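News > Workshop floor > Interviews

Teaching a robot arm to fold laundry, by hand
8 comments | 2 shares

Svenja Kaufmann spends most of her working day moving a robot arm that she doesn't touch. She sits at a desk at Jelex with a pair of hand controls, and the arm copies her. When she gets a sweater folded or rolled, the run is saved and she starts over.

"The first week I was terrible," she says. "You want to go fast, like at home. The arm lags a little and you end up pulling the sleeve off the table."

By December she and her colleagues had saved 709 runs. They want nearly 300 more before they train again. 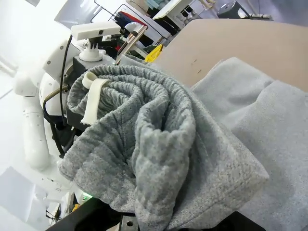 A rolled gray knit and a lighter gray fleece at the arm. Photo: Jelex

Aiguo Li, who runs the project, first tried guiding the arm directly, with a hand on the joints. He gave it up for cloth. "Your own arm is in the way of the camera half the time," he says. "For putting a box on a shelf I would still do it like that."

Knits are harder than he expected. A thick one springs back open when the gripper lets go, and Kaufmann has to decide whether to fix it or throw the run out. Li asks her to fix it. "If she only saves the perfect ones, the robot never sees how to recover."

Kaufmann would like better foot pedals. Li says they are on order.

Filed under: Robotics, Textiles, People at work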